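Teaching by Hand: How the Morin Programme Is Showing Robots to Tidy Up

By Chantal Lapointe
October

On the second floor of the Mostura building, work begins shortly after eight in the morning with a mess. Toy blocks are tipped on to the floor, a plastic bin is set down beside them, and an operator takes hold of a pair of hand controls. Over the next few minutes the robot will be guided, block by block, through the business of putting things away.

The exercise belongs to Morin, a programme which Mostura set up to examine how household tasks may be taught to machines by demonstration. Its operators do not write instructions for each movement. They perform the task through the robot, and the record of what the arm did, together with what its cameras saw, is kept as a lesson. When enough lessons have been gathered, a learning system is asked to attempt the task alone.

Tidying was selected as the first subject after a long discussion. Cooking was thought too hazardous for an early study, and folding laundry had been attempted at length elsewhere. Blocks offered a useful middle ground. They are cheap and hard to break, and they come in shapes that ask different things of a gripper. A cube may be taken from almost any side. A cylinder on its side will roll if it is nudged, and a flat plank must be approached across its narrow width or the fingers will not close around it.
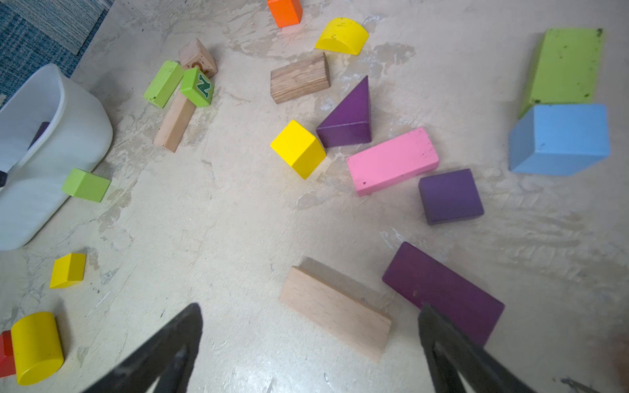
Operators are therefore trained to think about the approach before they think about the grasp. The programme's handbook, now in its third edition, advises them to pause above a block, turn the wrist to match its angle, and only then descend. New staff tend to rush this stage. Their early recordings show the arm coming down at a slant and correcting itself close to the floor, a habit which the learning system copies faithfully.

Each trainee completes 33 supervised demonstrations before any of their work is admitted to the collection. The threshold was lower at the outset, and was raised when reviewers found that they could tell an operator's first week from the third simply by watching the wrist.

The controls themselves were supplied by Fledik, a small workshop that had previously made equipment for theatre rigging. They are light, and the operator's own finger and thumb open and close the gripper. There is no sense of touch in return. An operator must judge from the screen whether a block has been held securely, and several have remarked that the lack of feeling is more tiring than the movement. Sessions are limited to forty minutes for this reason, with a change of operator between them.

A second method is also in use. For certain lessons the motors are relaxed and a member of staff moves the arm directly, holding it near the wrist. This is slower, and the teacher's hands sometimes obstruct the cameras. It does, however, give a better account of force, and the programme has kept it for blocks that lie against the side of the bin or on top of one another — the cases in which remote operators most often fail.

The October review covered 169 demonstrations, of which 166 were accepted. Of greater interest to the reviewers was a set of recordings in which the operator missed a block and tried again. Earlier practice had been to discard these. Morin now retains them, on the view that a machine which has only seen success has no means of knowing what to do after a slip. The early trials appear to support the change, although the staff are cautious about drawing conclusions from so few attempts.

Difficulties remain. The system has yet to deal well with blocks that touch, and will at times try to lift two together. It also pays more attention to colour than its teachers would wish, and has been seen to hesitate over a familiar shape in an unfamiliar shade. A further set of blocks, in plain finishes, has been ordered from Cetow.

Demonstrations are reviewed every Friday afternoon, when operators watch one another's recordings and mark the points at which they would have moved differently. Agreement is not required. Where two operators favour different ways of lifting the same block, both are kept, and the notes record which of them was working at the time.

Contact the features desk | © Mostura. All rights reserved. | Back to top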